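Reading the Night Sky, Evening Class Notes: Why the Moon Changes Shape

Reading time: 3 minutes
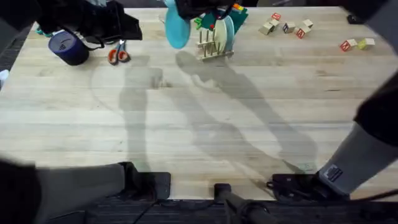 Photo: Claltham Evening Classes

Hello again, and thank you for coming back after the break. These notes go with our second session, and they cover the phases of the Moon, which so many of you asked for that I've moved them forward from October.

Let's start with the thing that trips up almost everybody (it certainly tripped me up for years). The phases have nothing to do with the Earth's shadow. The Earth's shadow only touches the Moon during a lunar eclipse. On every other night, half of the Moon is in sunlight and half is dark, exactly as half of the Earth is, and what changes from night to night is how much of that sunlit half is turned towards us.

At new moon the Moon sits roughly between us and the Sun, so the lit side faces away and we see next to nothing. A few evenings later a thin crescent turns up low in the west after sunset. If you look carefully you may notice the dark part glowing very faintly too – that's earthshine, sunlight that has bounced off the Earth, gone up to the Moon and come all the way back to your eye. I never get tired of it!

About a week after new moon comes first quarter, when we see half of the disc lit. People do ask why it's called a quarter when it looks like a half, and the answer is that the Moon is a quarter of the way through its cycle. After that it swells through the gibbous phase to full, rises in the east as the Sun goes down, and then does the whole thing in reverse. The full round takes twenty-nine and a half days.

A word on watching it through a telescope, for those using the little Gosutura ones from the class cupboard. Full moon is the worst time to look. The sunlight falls straight down on the craters, the shadows vanish and everything goes flat and glaring. Go for first quarter, or a day or two either side of it, and follow the line between light and dark (its proper name is the terminator). Along there the Sun is just rising and the crater walls stand out beautifully.

For next time, please draw the Moon on as many clear evenings as you can manage, noting the time and which way you were facing. Rough circles are absolutely fine. Daytime sightings count as well, and the few days after full are good for those, in the morning, over in the west.

If you'd like to read ahead, the Braltovari atlas in the library has a good Moon map on page 85. Bring a pencil and a warm coat, as we'll go outside if the cloud lets us.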